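Tuesday, February

Dye bath, second run on the Drirkow wool. Weighed out 200 g of dry skeins and left them in plain water overnight. Mordant was alum at 12 percent of fiber weight, same as the first run. Pot held just under a simmer for an hour, then lid off and left to cool on the bench.

Weld from the Muñoz order is nearly gone. Lorna Lennox wants to try dried garden material next, so I cleared a shelf for bundles. Stems go in with the tops for now. We can separate them later if the color comes out too brown.

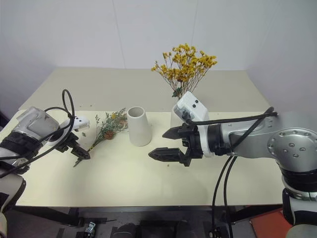

Skein A came out a clear lemon. Skein B is duller and has a streak near the tie, so I probably tied it too tight. Retie with a loose figure eight next time. Skein C went through an iron dip for 3 minutes and turned olive. Two minutes would do.

Washed everything with the Dulard soap. Rinse water from A and B ran clear on the third change, C took two more. Hung on the back rail out of the sun.

Still need pH strips. The old ones read the same in vinegar and tap water, so ignore the pH column on last week's sheet.

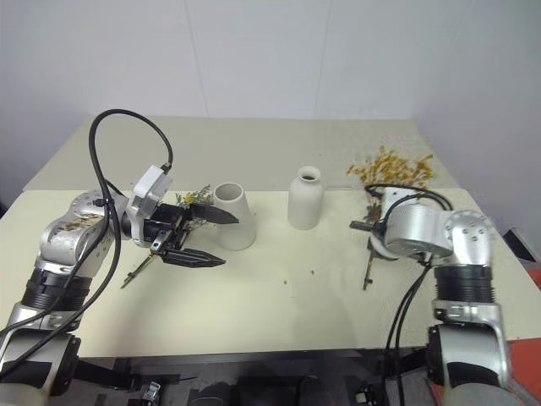 ## To do

- Cut light test strips from A and C, cover half of each with card
- Ask Zurnero if they sell alum in the bigger tub
- New labels for the iron pot, the marker has washed off
- Lorna has the small scale, get it back before the madder run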